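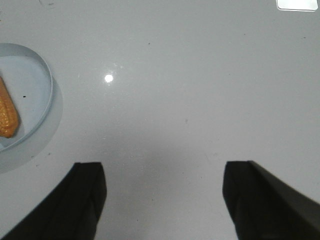
Astuces d'atelier : ranger la dînette au bras robotisé, côté logiciel

On me demande souvent par quel bout commencer quand on veut faire ramasser de petits objets à une pince, sur une table de cuisine ou d'atelier. Je réponds toujours la même chose : par la table ! Un plateau brillant, c'est joli, ça s'essuie d'un coup d'éponge, mais pour la détection c'est un nid à fausses alertes. Chaque plafonnier y laisse sa tache blanche, et mon premier programme, écrit un soir de novembre avec Tirkodine, voulait absolument aller saisir les reflets.

Mon remède est tout bête. Je fais prendre une vue de la table sans l'objet à saisir, le bras à la même hauteur que pour la suite, et je demande au module de perception d'ignorer ce qui était déjà là. Les petites rayures et les miettes disparaissent du même coup. Pensez à recommencer si vous déplacez le bras, car les reflets se promènent avec lui.
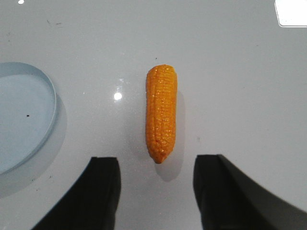 Pour l'orientation, prenez le grand axe de l'objet et fermez les doigts en travers. Un épi de maïs miniature se pince par les flancs, jamais par les deux bouts. Méfiez-vous aussi de l'ombre : si le contour calculé l'englobe, le centre glisse de son côté et la pince arrive de travers. Je travaille donc sur la teinte avant de regarder la luminosité, et pour des légumes jaunes ou orange sur fond clair, c'est un vrai bonheur.

Côté planification, j'ai longtemps voulu une seule belle trajectoire, bien coulée (on a sa fierté). J'en suis revenue. Un point d'approche à 80 mm au-dessus de la table, une descente droite, et la vitesse réduite à 50 % sur la fin – le planificateur Gulerow accepte très bien ce découpage.

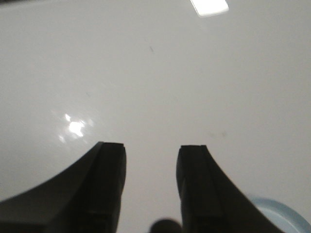 Gardez 5 mm de marge sous le bout des doigts et inscrivez la table comme obstacle dans le modèle, même si elle vous paraît évidente. Le rebord d'une coupelle mérite le même soin, surtout s'il est translucide et que la perception l'oublie une fois sur deux. Chez moi il est saisi à la main dans le fichier de configuration, et je dors mieux.

Reste la fermeture. Évitez de commander une position fixe : fermez doucement, surveillez l'effort et arrêtez-vous au contact. Avec le contrôleur Grabner, je note la largeur finale à chaque essai. 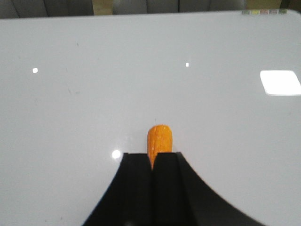
Une forme qui s'amincit vers le bas a tendance à remonter quand on serre trop, alors mieux vaut un effort modeste et une petite pause avant de lever le bras. Et conservez vos journaux d'essais, bien rangés par date ! Le mien en est à la ligne 3845, et c'est encore là que je retrouve mes meilleurs réglages quand une mise à jour a tout chamboulé.

Publié depuis l'atelier d'Erwood, le 4 juillet 2022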